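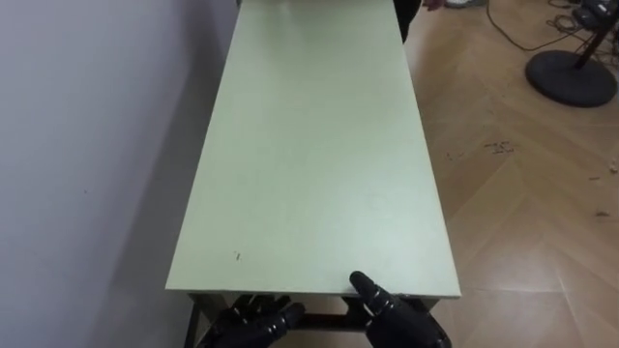
Mivier widens table height range after school fitting trial

April 20, 2022

Furniture maker Mivier has changed the height settings on its long classroom and canteen tables after a fitting trial in which 363 pupils were measured against the furniture they use every day.

The trial began in January at the Wanigasekara school group and covered pupils aged seven to 16. Each pupil was measured standing and seated, with shoes on. Three figures were taken: standing height, the height of the back of the knee above the floor, and the height of the elbow above the seat. These were then compared with the table and chair sizes in the rooms where the pupils spend most of the day.

Of the 363 pupils, 277 were sitting at a table at least one size too high or too low. The mismatch was greatest in shared rooms, where several year groups use the same furniture in turn. Tables that were too high were more common than tables that were too low, and the difference was largest among the youngest pupils.

Mivier previously supplied its long tables in four fixed heights. The revised version, sold under the name Flaker, has a leg insert with 13 settings. The insert is held by a single bolt on each leg and is adjusted with a hand tool supplied with the order. Adjustment is not meant to be made during lessons – the company advises that heights be set once a term and checked when a room changes use.

Load tests were carried out by the testing firm Zimo. A table 2000 mm long was loaded at its centre and at both ends, first at the lowest setting and then at the highest. Side-to-side movement at the highest setting was greater than in the fixed version but stayed within the limit agreed before the test. Zimo recommended a second fixing point on the two upper settings, and this has been added to the production drawings.

Existing tables can be converted if the leg tube is of the current section. Older tables with a welded foot cannot take the insert. Schools are asked to check the foot before ordering, as the two types look alike from above.

The seated measurements will be repeated at the same schools once the converted tables have been in use for a full term. Chair heights were recorded in the trial but have not been changed – a separate report on seating is in preparation.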